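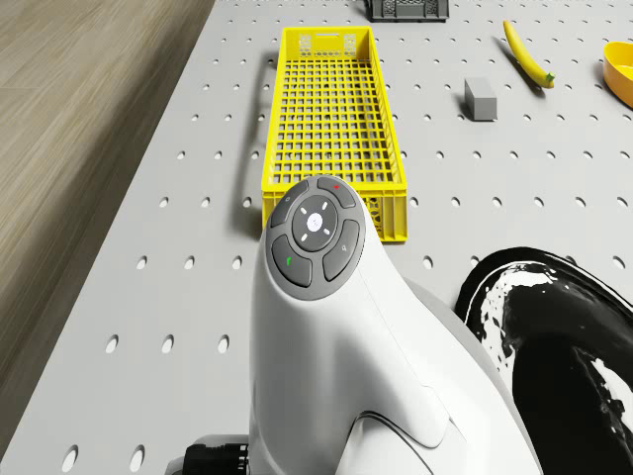 Huaranga Parish Letters - read me first

Hi, and thanks for downloading this! I've been typing up the pastoral letters that were read out in the churches of the old Fultenbridge diocese, and this folder is where they live now. There are 278 letters so far, one plain text file each, plus a spreadsheet called letters.csv that ties them together.

What's in the spreadsheet: file name, parish, season of the church year, who signed it (bishop, vicar general or dean) and a notes column where I ramble a bit. If the signature was missing I left the cell blank - please don't read that as "unsigned on purpose".

I kept the old spelling and the Latin. Scripture references are as printed, even the wrong ones (there's a psalm in letter 87 that I still can't match to anything!). Page numbers are gone, sorry.

Known problems: 30 letters from Darberg came from faint carbon copies, so expect gaps marked [?]. Letters 2 and 87 overlap by a paragraph and I haven't worked out which came first.

Version 2 went up on 1st November and fixes the Lent dates that were off in the May release. Use it for whatever you like, just credit the Tandetti Archive. Corrections are very welcome - put the file name in your message and I'll get to it when I can.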